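Sesteck rice ball maker – worth it for the holidays?
Print | E-mail

My family rolls tong yuen by hand, so I doubted this 3950 gadget from Fulov's shop. It made lopsided balls and the dough stuck. 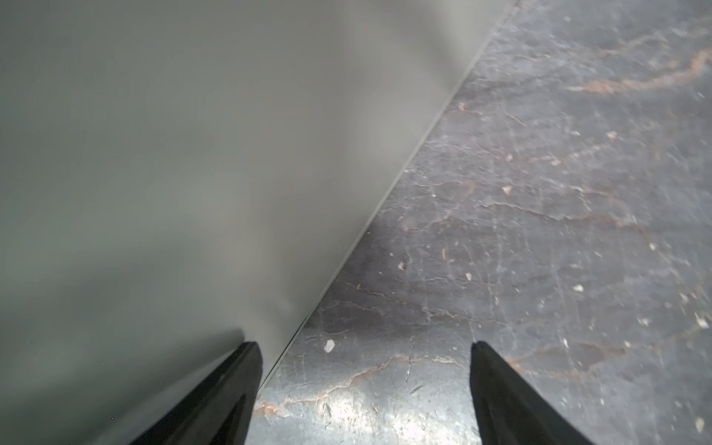 Dark marbled stone.

Cleaning took longer than rolling. The ginger syrup was lovely, but that was my pot's work.

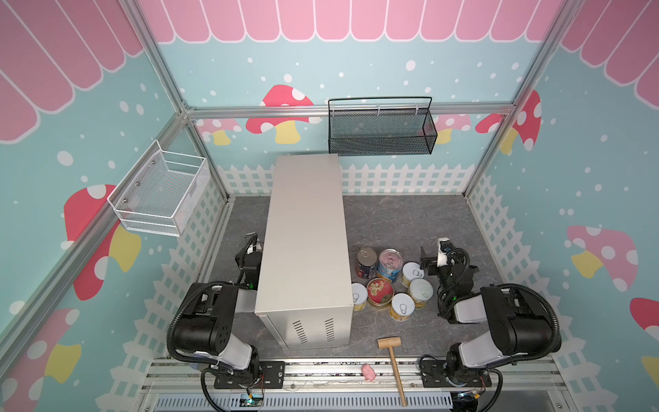 Huanca wrote that mine was probably too wet, and that chilled dough drops out fine. Maybe – I tried it Friday and still picked bits out with a toothpick.

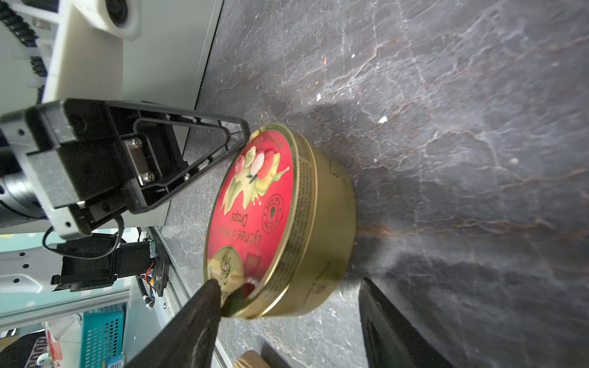 Lychee & ... Drops, red lid.

I'd pay 1597, no more.

Recent posts
Red bean soup, less sugar
Lima steamer review
June dumplings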